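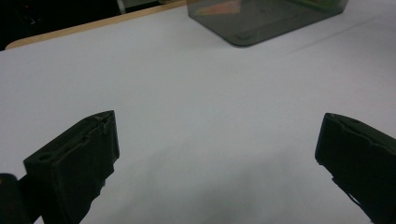

Gripper fingers and a box on the white board, Rellthorpe

List: rellthorpe-floor
Date: Monday, March 20, 2023
Subject: Re: what are the grippers for, and do we still have jobs

Hello all,

Replying to the list so I only have to type it once!

> I've heard three versions of this at tea break now. One is that Hekus
> is getting arms in by December and packing goes. Another is that it's
> only for the returns bench. Could somebody who has done a shift on it
> say what you do all day, and whether it counts against your pick rate?
> I'm on 154 an hour and I'm not losing my bonus for it.

Right, I've done 13 shifts on it, so I'll have a go. You hold a gripper in each hand and you do a job you already know, phone cases and plastic boxes mostly, only you do it with two black fingers where your thumb used to be. The recordings go off to Adix and they use them to teach the arms. I was rubbish for the first morning (I dropped more cases than I've dropped in four years of packing) and then it sort of clicked, a bit like getting used to chopsticks.

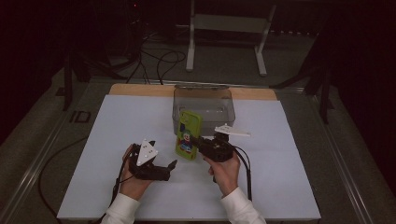

The pick rate question first, as it's the one everybody asks me. No, it doesn't count. You go on a flat rate for the day and your average is frozen until you're back on the line. I had to ask twice to get that in writing, so please ask for it yourself before you say yes. They want 1,000 good goes at each job before they'll move on to the next, and a go where you fumble it still gets kept, they just mark it differently.

What has changed for me is the pace. On packing I never look at a phone case, I just shift it. On the bench you have to slow right down and notice what your hands want to do, which edge you take hold of, when you let go. I found that odd and a bit tiring, and my wrists were sore by the end of the first week. We now swap every 2 hours, and that came from us, not from Adix.
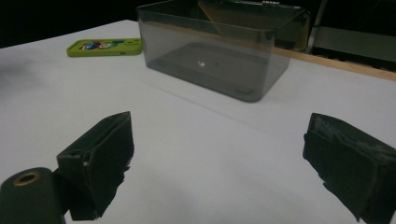 Reading time: 2 min

As for December, I don't know, and I don't think the supervisors do either. What we've been told is that the returns bench is first, and that packing stays as it is until the Lysenko contract is up for renewal. I'd take the first part as fairly solid and the second with a pinch of salt. Returns is the job most of us try to get out of, so I can't say I'd cry over it, but it's also where people go when their back's bad or they've just come back from being off. If the arms take that, where do they sit? I've put it on the list for the next floor meeting and I'd be glad of some company when I ask it.

If you fancy a day on the bench the sheet is by the lockers. Bring a wrist support if you've got one, and don't wear anything with floppy cuffs.

Cheers, back on lates from tomorrow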